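Spice Swap Returns to Phillips Hall 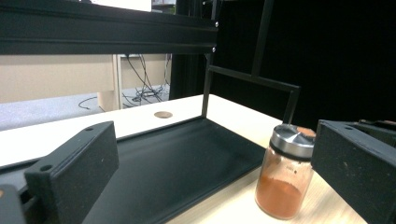

The fall spice swap is back on the first Saturday in November, in the downstairs kitchen at Phillips Hall. Bring up to five spices you don't get through at home and take the same number away. Clear glass jars work best, like the half-full one in the photo, so people can see the color and how much is left. Please label each jar with the name and the month you opened it. Whole spices are welcome too. Entry is $3, which goes toward new shelving. Sólveig Ladefoged is taking table bookings at the front desk until the end of the week before.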